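Search reviews Search Go

I finally gave in and bought the Muvitz bread box, and after four months of toast every morning I'm a fan! It's pale wood, with a drawer up front and a flat top, so the fruit plate gets to live up there and I get a little counter back - which in my kitchen is a big deal.
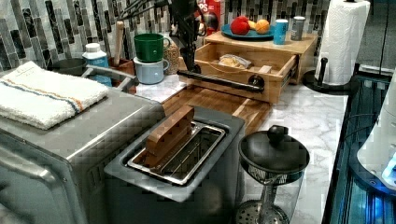 Bread in the drawer, fruit on top, cutting board right in front.

The long black handle is my favorite part (easy to grab with floury hands). I keep my loaf in its plastic bag and it stays soft enough for me. My one gripe is crumbs - they collect in the back corners and I have to tip the whole drawer over the sink. My friend Kamala Lobo wants one now too.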